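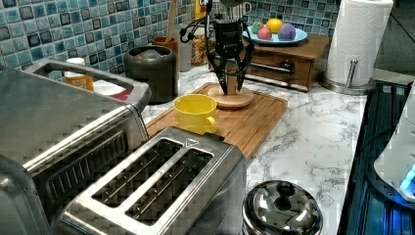 Elaheh Azimi möchte wissen, ob man für das Drullmont-Kit von Gilta wirklich einen eigenen Arm mit Flansch braucht und ob die Finger auch mit Haushaltskram klarkommen, der nicht schön rechteckig ist. Zwei gute Fragen, und weil die zweite gerade öfter kommt, nehme ich mir beide vor!

Also erst mal: Ja, ein Arm muss da sein. Das Kit ist der Greifer mit zwei Fingern, dazu Kabelsatz, Handgelenkkamera, Adapterplatte und die Steuerbox, mehr liegt nicht im Karton. Wer noch gar nichts hat, nimmt besser das Mandik-Paket, da ist der Arm dabei (und leider auch ein ganz anderer Preis). Das reine Greiferkit kostet bei mir im Shop 3000 Euro, und ich weiß, das ist kein Taschengeld. Dafür gibt Gilta 18 Monate Garantie auf den Antrieb, die Finger selbst gelten als Verschleißteil.

Und jetzt der Haushaltskram. Ich probiere neue Greifer am liebsten auf einer Küchenarbeitsplatte aus, zwischen Toaster, Tasse und Schneidebrett, da merkt man schnell, was so ein Ding taugt. Ein runder Holzfuß mit einem kurzen Pfosten drauf ist für mich inzwischen das Standardteil. Den Pfosten packt man von beiden Seiten, die Finger sind schräg genug gebaut, dass man auch von oben gut drankommt. Mein Tipp ist, die Kraft am Anfang ganz niedrig einzustellen und dann in kleinen Schritten hochzugehen. Holz verzeiht einiges, aber wer gleich mit voller Kraft zupackt, hat Druckstellen drin. Der zweite Tipp betrifft die Kabel: 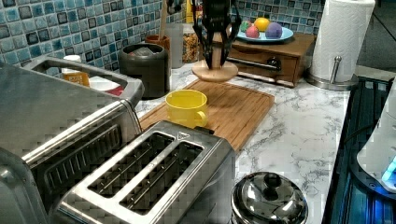 Lasst ihnen Luft! Ich habe sie beim ersten Aufbau viel zu stramm verlegt, und bei jeder größeren Drehung im Handgelenk hat es am Stecker gezogen. Jetzt dürfen sie in Schlaufen hängen und gut ist. Alina Radu hat mir dazu geschrieben, dass sie Klettband nimmt und keine Kabelbinder, das habe ich übernommen und würde es jedem empfehlen, der öfter umbaut.

Der Greifer wiegt laut meiner Küchenwaage 414 Gramm ohne Adapterplatte. Rechnet das bitte von der Traglast eures Arms ab, bevor ihr bestellt – ich bekomme jede Woche eine Mail deswegen.

Was mir richtig Spaß macht, ist die Handgelenkkamera. Ihr seht beide Finger oben im Bild und dazwischen das, was gegriffen werden soll, und das reicht zum Ausrichten von Hand völlig. Bei kleinen Bohrungen und Steckverbindungen schaue ich fast nur noch auf dieses Bild,

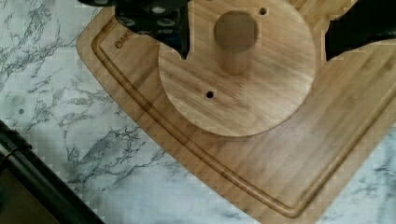
weil man von der Seite den Versatz einfach schlecht schätzen kann. Die Belichtung stelle ich fest ein, auf hellen Flächen pumpt die Automatik sonst ein bisschen. Die Software merkt sich den Wert leider nicht über einen Neustart hinweg, da könnte Gilta mal nachlegen.

Ersatzfinger gibt es bei mir einzeln oder als Paar, Adapterplatten für die Kermani-Arme sind ab August wieder da. Für andere Arme bitte vorher das Lochbild schicken (Foto mit Lineal daneben genügt), dann schaue ich nach, was passt.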